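Setting Up Your Faculty Profile Page
Section 7: Degrees, Titles and Past Roles

Do this after your login works. If it doesnt, go back to Section 2.

Before you start
Have your CV open in another window. Degree names, years of appointment, exact titles. Profiles run on Lateck, same login as payroll. Use the desktop version, the phone one drops line breaks.

Adding degrees
1. Log in, click My Profile, then Education.
2. Click Add Row. One degree per row, highest first.
3. Pick the degree from the menu. Not listed? Choose Other and type it. Periods or no periods, just match your department's page.
4. Type the full school name. No abbreviations. City and state go in their own boxes.
5. Leave Year blank if you don't want it shown. Blank is fine.
6. Save. Wait for the green bar before you click anything else.

CAUTION: Leaving the page before the green bar shows loses every row, including the ones already there.

Note: Honorary degrees go under Awards. They get bounced back if you put them here.

Current title
1. Click Appointments, then Current.
2. Title fills in from the personnel record. You can't edit it. Wrong title = send a correction request to your department office, not to us.
3. Second title (program director, associate dean, etc.) goes in Line B. Limit is 79 characters with spaces. Longer ones get chopped mid word.
4. Joint appointments: check the Joint box, pick the other department. Both chairs get an approval e-mail. Nothing shows in public till both click it.

Past roles
1. Click Appointments, then Past.
2. Start and end year for each. Still in the role, leave End empty, do not type "present".
3. Interim or acting roles, check Interim. Don't write it in the title too or it prints twice.
4. Drag rows to reorder. Order on screen is order on the page.

Note: Room for 32 past roles. After that the oldest is hidden, not deleted.

Header picture
Optional. Click Banner, then Choose File, or use one from the shared Curby folder. Wide pictures work best. Set Caption to On if you want a line of text under it.
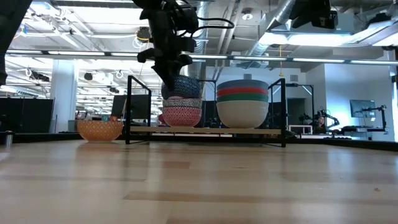 Fig. 7-2. Robot arm with patterned bowl over dish rack.

Captions are plain text only. Links typed in there wont be clickable.

Publishing
1. Click Preview. Read it all the way thru.
2. Click Submit. Status changes to Pending.
3. Van Dusen office reviews in the order recieved. Status goes to Live or Returned.
4. If Returned, open the Comments tab, fix, submit again.

CAUTION: Don't submit twice while Pending. It sends you to the back of the line.

Old Brirkness pages do not carry over. Copy what you need before the April shutoff.

Next: Section 8, Publications and Courses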